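September, after lunch

Back on the sourdough crackers, and in a much better mood than last time I sat down with this book. The rye batch that I'd more or less written off (see the grumbling two pages back) has come good after a longer rest, and I want to get it all down before I forget which tub was which, as I did in winter.

The starter is the old Madham one, fed at 7 this morning with the stoneground rye and a splash more water than usual. By late morning it had domed nicely and smelled of green apples, a bit sharp at the back of the nose but nothing worrying. I mixed 502 g of flour with 307 g of starter, the olive oil, salt, and the caraway we had left over from the Honorato order. The dough came together quite stiff and I was tempted to add water, as I always am, but I sat on my hands and made a cup of tea and by the time I'd finished it the dough had softened up on its own.

Rested it 18 hours last time, covered, in the cool cupboard. The flavour from that long rest is miles ahead of the short one, so I'm doing the same again tonight, and whoever is in first tomorrow, please don't tidy it away!
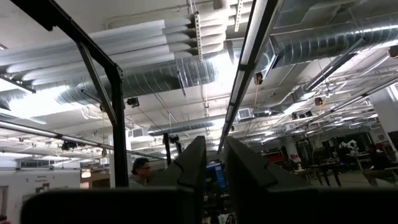

Rolling is still the part I'd like to get better at. The sheets come out lovely in the centre and then go thick towards the ends, so the middles colour up while the ends stay chewy. I tried rolling between two pieces of baking paper, turning a quarter each time, and that helped a good deal. Dusting with semolina helped as well, though it does get into everything and I was still finding it in my sleeves at home.

Oven notes: lower shelf, fan off, tray turned halfway. The Nesteo trays brown the bottoms faster than our old ones, so take them out a couple of minutes early and let them dry on the rack. Don't stack them warm. I did, and the whole lot went leathery by the next morning, which was a sad thing to serve with a good cheddar.

Total weight of finished crackers across all the trays from the last bake was 1,231 g after cooling. I've put a jar of those on the top shelf with the lid on tight, and I'll try one every few days to see when they start to lose their snap.

Still to do: order more rye, find the good pastry wheel, try a batch with the fennel seed in place of caraway, and ask Gerkutix whether the smaller tins come with a proper seal.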